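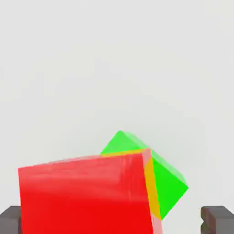
Selling the color red

Nuala Lenihan has been mixing paint for a living for 19 years, and she would like people to stop telling her that red makes them hungry.

"I've had restaurant owners say it to me like it's the law of gravity," she says. "I ask where they read it. They never know."

Lenihan works out of a small shop in Ruddock, where she matches colors for builders and the odd nervous homeowner. I had gone to see her after reading a brochure from Clorero, a color advice firm that charges $1,496 for what it calls a mood plan. The brochure says a red wall in a dining room makes guests eat more and stay longer. It also says, four pages on, that red makes people hurry up and leave.

I read her both lines. She laughed for a while.

"Well, one of them might be right," she says. "Look, I like red. It's a hard color to do well. You need more coats than you think, and it shows every bad brush stroke. But what does it do to your appetite? I paint walls. I couldn't tell you, and I don't believe they could either."

Clorero's brochure leans on a survey of 612 diners. I asked the firm who ran it and what the diners were asked. Bok-nam Tak, who handles its press, wrote back that the survey was "internal" and that clients "consistently report a positive response." I asked how many clients. I have had no answer to that one.

Lenihan did have a story on the other side. In August she painted a café on Pernik Street a deep red, and the owner swears business picked up. She isn't convinced – he had also put in new ovens and started opening on time.

So would she tell anyone to pay for a mood plan? She thought about it.

"Buy a sample pot," she says. "Put it on the wall and leave it up for 9 days. If you're sick of it by then, you've saved yourself some money."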